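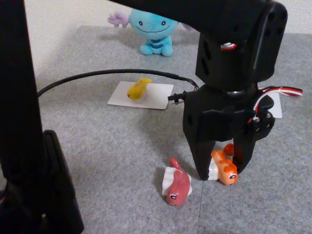

4 min read

Gripper trouble again, so this is going out before the parts order does. The short version: since the April update the arm has been failing to let go. It closes fine, lifts fine, gets to the drop point, and then the jaw opens maybe a third of the way and stalls. Then it buzzes. We run the sorting task with the little fish figures, set down on the carpet with white cards as targets, and the orange one is the worst of the lot - the base tips between the fingers and sits at an angle, and if the jaw opens short it stays wedged. The yellow one has been fine standing up on its card. The pink-red one is fine when it's upright and a pain when it's on its side. We blamed the fish for a good week. It was not the fish.

What we found, in the order we found it.

First, the jaw servo was running hot. Too hot to keep a finger on after 19 cycles, which is nothing, we used to do a whole afternoon. Natanael Seixas swapped in a spare and got the same thing, so not the servo.

Second, the wiring. The red and white leads loop out to the side of the gripper, and with the wrist turned all the way over, the loop pulls tight. Natanael put a meter on it and wiggled. Voltage dropped every time the wrist passed 105 degrees. Bad crimp at the plug, one strand doing the work of all of them. So the servo was starved at exactly the point where it was supposed to open, and the controller kept asking for more. That's your buzz and that's your heat.

Third, and this is the one I don't like. The stall cutoff was off. Somebody (me) turned it off during the Brenitham demo because it kept tripping on soft objects, and I never turned it back on. With the cutoff working, the arm would have quit and thrown an error the first day. Instead it sat there cooking.

Then the actual incident. Mercedes Flores was running the evening set and the jaw stuck closed. She reached in to pull the piece free, the wire made contact again, and the arm finished the move it had queued. Jaw snapped open, wrist swung, caught the back of her hand. Bruise, no cut, she's ok and typing with both hands. But it could of been worse and we all do the same thing, I've done it more times than I want to write down here.

So, rules, from now:

Hit the stop before your hand goes in. Every time. A stuck arm has not stopped, it is waiting.

Stall cutoff stays on. If it trips on your object, change the grip force, leave the cutoff alone. I have locked the setting on the Golier controller and Mercedes has the password, not me.

After pressing stop, clear the queue before you re-enable. It does NOT clear itself. We all assumed it did.

If the servo housing is too warm to touch, end the run and write it in the log. Don't wait for it to cool and carry on.

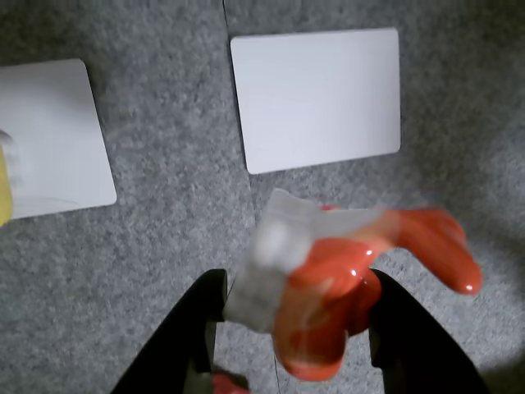
Red piece at the gripper during a run, white cards behind.

The other leftover from all this is the data. Logs show 2,000 grasps since the update and I can't tell you how many of the releases were clean, since the old script marks a release as good if the command was sent. Sent! Not done. Natanael is rewriting that to check jaw position afterwards, and until it's in please treat the release numbers as junk. Grasp numbers are probly fine. If you already put release figures in the Cuadros report, tell me and we'll pull them.

Repairs: new crimp is in, loop is longer, and there's a clip on the order to keep it off the wrist. Same plug is used on the Skolley arm in the back room so that one is parked until somebody checks it. Takes 60 seconds with a meter. Turn the wrist slowly through the full range, watch the reading, if it dips at all stop and tag it.

With the new crimp the jaw opens all the way and the servo stays cool on short runs. Long run is next. I'd like two people there for it, one on the stop button the whole time - reply if you can do an evening. Bring your own chair, the good one went to the Brenitham people and hasn't come back.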